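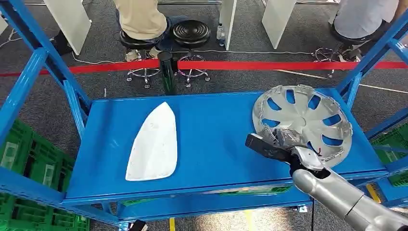
Storage racks and shelving carts, periodic inspection, parts store and goods-in area. Scope is all static racking, all wheeled carts and the two mezzanine bays at the Koltton site. Inspection was done on foot from floor level, with the bays in normal use. Small trim parts such as a hubcap are light and can sit on the top shelf of a blue metal cart without coming near its load limit, but they are still logged under item 6, as a round part lying tilted on a flat shelf can roll when the cart is pushed.

Inspector: Shona McKinnon
Area supervisor: Diarmuid Mac Mathúna
Date: August 2026
Previous inspection: May

Ratings: OK, Monitor, Repair, Out of service.

1. Uprights and frames
Check for dents, bends, twisted bracing and torn metal. Measure with the straightedge on all three faces.
Rating: Monitor
Comment: Upright at bay 13 has a shallow dent on the aisle side, below the first beam. Measured within the limit on the rack maker's card. Marked with green tape. Re-measure at the next inspection and after any known truck contact.

2. Beams and connectors
Check that every beam is fully seated and that both safety clips are present. Look for sag with the load in place.
Rating: Repair
Comment: 2 clips missing, both on the rear beam of bay 39. Bay unloaded the same morning. Clips from another make of rack had been pushed in at some point and did not lock. Do not mix makes. Replacement clips are on order from Janell.

3. Floor anchors and base plates
Check that anchors are present and tight, and that shims are under the full plate.
Rating: OK
Comment: None. The concrete patch next to the dock door is holding.

4. Load signs
Each bay must show the maximum load per level and per bay. The sign must be readable from the aisle.
Rating: Monitor
Comment: Signs in the first aisle are faded. The cart sign format differs from the rack sign format – the carts give a total only, the racks give both. Tiago Leitão to issue one format for both.

5. Carts: frame, welds and casters
Push each cart empty over the expansion joint and listen for a loose caster. Apply the brakes and push again.
Rating: Repair
Comment: One caster brake does not hold. Cart tagged and moved to the workshop. Hair and strapping were wound around the axles of several others and were cut out on the spot. Casters are not to be greased with the workshop spray, which collects dust.

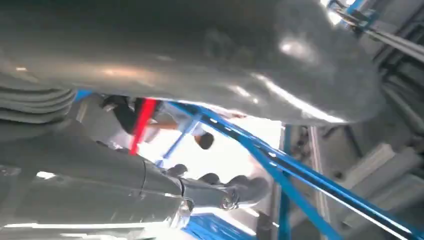 6. Carts: loading
Heavy items on the bottom shelf. Nothing to extend past the shelf edge while the cart is moving. Round or loose items in a bin or against a stop before the cart is moved.
Rating: Monitor
Comment: Bins are available but are kept at the far end of the store, so people go without. Move one stack of bins to goods-in. Darragh Mac Suibhne asked whether a rubber mat would do in place of a bin. Accepted for flat parts only.

7. Shelf surfaces
Check for sharp edges, lifted paint, oil and leftover labels.
Rating: OK
Comment: One burr filed down during the inspection. Oil film on the lower shelf of the cart used for returns – wiped, source not found.

8. Aisles and clearances
Aisles clear to the painted line. No storage under the sprinkler heads above the marked height. Fire doors clear on both sides.
Rating: Repair
Comment: Pallets from the Mac Carthaigh delivery were over the line by the east fire door. Moved while I waited. Same comment was made in May. The line needs repainting and the pallets need a proper place to go.

9. Mezzanine bays
Check the gate, kick plates and handrail. Posted floor limit is 2000 lb per bay.
Rating: OK
Comment: Gate closes on its own from every position tested. The handrail end cap is loose but not a hazard.

10. Records
Damage log filled in and signed. Truck operators know where it is kept.
Rating: Monitor
Comment: The log is in use, but the entries give no bay number. Pádraig Noonan to add a column. An entry that reads "rack hit, seems fine" is of no use to the next inspector.

Open actions
Bay 39 stays empty until the clips are fitted and checked by me or by Diarmuid.
Caster brake: workshop, before the cart goes back out.
Line paint: quote requested from Temutberg, not yet received.
Load signs: draft to be sent with the next set of inspection papers.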